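Ornska Users Forum > Software > Perception and Planning
Thread: Contact labels on the power strip task - closed fingers read as a grasp?

youngsook_ha
Posted 27th September

Hi all, and sorry in advance for the length of this one, I do tend to go on.

I've been working through our power strip episodes with the hand-held gripper, getting them ready for policy training, and I've hit a labelling snag that I suspect somebody here has already lost a week to. Our importer (Zutura, the nightly build, with the default contact module) decides between "open", "closing", "grasp" and "contact" using finger width and fingertip motion. That's been lovely for the cups and the blocks, where closed fingers nearly always have something between them. On the power strip it falls in a heap.

The set is 1273 episodes. I pulled out 1000 to train on and kept the rest aside, and of the first batch I went through by hand, 18 had a "grasp" label starting at the moment the fingers came together over the strip, with nothing between them at all. The policy then learns that closing on thin air is a fine way to begin, and it hovers over the sockets opening and shutting like a hungry magpie.
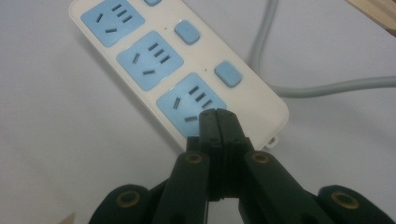

The fingers are shut and the tips are resting on the edge of the nearest socket panel, so I'd call that contact and nothing else. Zutura calls it a grasp, with high confidence too. What I'd like is a rule that says closed fingers plus a surface at the tips is a touch, and only closed fingers stopped short of full closure is a grasp. Before I go and write it myself, has anyone got a version they're happy with?

Also, if anyone has managed to get sensible depth off white plastic on a pale table, I'd love to hear how. Mine is mostly holes.

Thanks heaps,
Young-sook

bracket_creep
Posted the same day

Welcome to the club! We had the same thing on light switches back in February. The default module was written with picking in mind and it shows. Look in the contact config for min_grasp_width. It ships at zero, so fully closed counts as holding something. Set it a hair above your fully closed reading and most of your false grasps should go away on a re-import.

Do calibrate the closed reading for each gripper, though. Ours drift a bit as the fingertips wear, and one of them never reads a true zero however nicely you ask it.

A-yeong Ham
Posted the same day

I'm going to disagree a little, in a friendly way. The width threshold will fix the power strip and break something else. If you have any thin objects in the wider set (paper, cable, a zip tie) the fingers will be very nearly closed around them, and you'll have traded false grasps for missed ones. We did precisely that and didn't notice until the cable routing policy started dropping things it was sure it had never picked up.

I'd sooner leave the width alone and fix it in perception. Run the Tak segmenter on the region just ahead of the tips and ask whether any part of the object continues between the fingers. For a press there's nothing in the gap, for a grasp there's something. It's slower, but you only need it on the frames where the width is ambiguous, so the cost is modest. On our machine it added a cup of tea's worth of time to the nightly import.

bracket_creep

Fair point about the thin stuff, but she did say power strip task. I wouldn't put a segmenter in the loop for a single task when one number in a config file does the job. And Tak is not good on black fingers close up, at least it wasn't for us. It kept deciding the gripper was part of the object and then everything was a grasp.

A-yeong Ham

You need to give it the gripper mask! The fingers sit in the same place in the view whenever they're at the same width, so you can build the mask once per width and look it up. I'm happy to share our table, though yours will differ if the camera mount is different.

old_mate_kalman
Posted the next morning

Reading along with interest. I think you're both treating this as one label when it wants to be two. Finger state (open, moving, closed) is one channel and it comes straight off the encoder, no guessing. What the tips are touching is another channel and that's where the perception argument belongs. Once we split them, the planner stopped caring about the word "grasp" altogether. For a button press it looks for closed plus touching, for a pick it looks for stopped plus carried, where carried means the object moves with the hand over the next second or so.

The carried test is dead simple and needs no segmenter. Track a few points on the object, compare with the gripper pose, done. On a press the object stays put when the hand leaves.

It does fail if the strip slides when you push it, I'll admit. A light power strip on a smooth table can skate along under the fingers quite happily and that looks a lot like carrying.

As for depth, I gave up on it for white on white. The socket panels on yours are blue with dark slots, so you've got plenty of colour and edges to work with. Fit a plane to the table from the camera poses, fit the panels from their corners, and you'll get the height near enough for a press.

youngsook_ha

Oh, this is brilliant, thank you all. I like the two channels very much. It also means I don't have to relabel the cups and blocks, which I was dreading.

Plan for now: set min_grasp_width as bracket_creep suggests, on this task only, so I can get a training run going. Then split the labels properly. A-yeong, I would love your mask table even if the mount is different, if only to see how you laid it out. And I'll try the panel corners for height, I hadn't thought of ignoring depth completely.

One more question for anyone on the Cudura planner. Does it take a custom touch state, or do I need to map it back to something it knows?

old_mate_kalman

It takes custom states, but you have to register them before the episode loader starts or it quietly maps anything unknown to "open". No warning in the log either. I've put in a ticket.

bracket_creep

Quietly mapping to open explains rather a lot about my autumn. Off to check my loader.

youngsook_ha

Small update. Re-imported with the threshold and the 18 are all down as contact now. The hovering is better in replay, though it still closes too early on the approach, so I suspect the start of "closing" is labelled late as well. I'll open a separate thread for that once I've got some plots worth looking at.

A-yeong Ham

Mask table sent by message. The widths are in millimetres and the last row is wrong, please skip it - I keep meaning to fix that one. And do try a cable episode with your new threshold before you merge anything. I'm still not convinced!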